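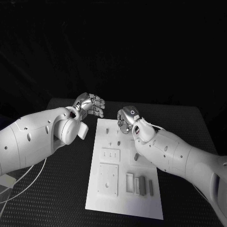 Re: [teleop-list] demos on the task board, two hands
Date: August 31, 2023

On the Fellthorpe account, someone wrote:
> We've now collected 600 demonstrations with the Raltusen setup,
> all by remote control, both arms. I think we can stop teaching by
> hand-guiding altogether. The operators prefer it and the data is
> cleaner. Any objections before we tell Adutia?

Yes, I have a few.

First, "cleaner" than what? The hand-guided set was recorded in April, by people who had never touched the arms before. The remote set was done by operators who'd already had months on the board. If you swap the people and the method in the same month, you can't tell me which one made the difference. I said this on the call and I'm putting it on the list so it doesn't get lost again.

Second, 600 is the number of files. I went through 79 of them over the weekend, picked at random, and a good part of each one is the operator hanging over the board, making up their mind. With a person's own hands you'd never see that much hovering. The delay and the missing sense of touch teach people to wait, and then we turn around and teach the robot to wait too. 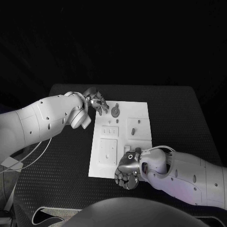 Grewal wrote back to me off-list that hovering is harmless, that the policy will average it out, and that you can trim the idle stretches with a script anyway. Maybe. I've seen the script. It cuts anything where the arms move less than a set amount, and that also throws out the moments when a finger is pressing on a part and nothing appears to move. Those are the moments I care about. If we trim them we are left with a lovely record of arms traveling from place to place.

Third, the fingers. When I guide an arm by hand I can feel a peg catch, and I ease off. When I drive it from the glove I'm looking at a picture and guessing. Most of what I sent in from my own sessions I would not want copied by anybody, robot or not.

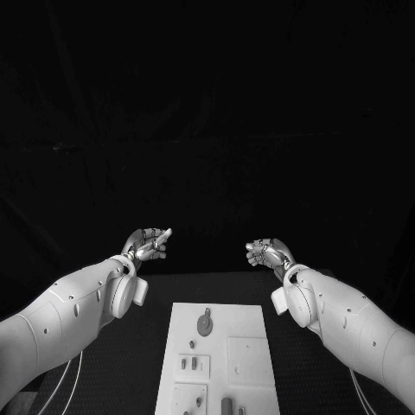
Both hands raised over the far corners of the board.

Before someone says it: yes, I know hand-guiding two arms at once is miserable. You need two people or a lot of patience, and they get in the way of the head view. I'm not asking to go back to it for everything. What I want is 60 hand-guided runs on the pegs only, by the same operators who did the remote ones, same board, same layout. Then train on each and compare. It's a few afternoons.

I'd also like a rule about what the two hands do near each other. We don't have one. The operators tell me they can't judge depth well when the hands come together, and I believe them, since I can't either – and yet we keep those runs in with no flag on them. A learner has no way of knowing that part was a muddle.
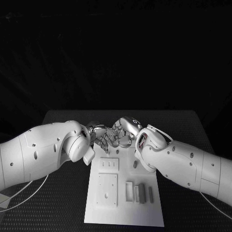
Fingers of both hands tangled above the top edge of the board.

The plan on the wiki says 2,000 demonstrations by the end of the contract. I'd trade half of that for a set where somebody has written down, per run, whether the operator was happy with it. One column, yes or no. We had that column in the first sheet and it was dropped when the upload tool changed.

So please hold off on the note to Adutia. If the comparison comes out in favor of remote control I'll say so here, in public, and write the paragraph myself. Can whoever has the booking sheet tell me which afternoons are free?

--
To unsubscribe, send a blank message to the list address with "leave" in the subject line.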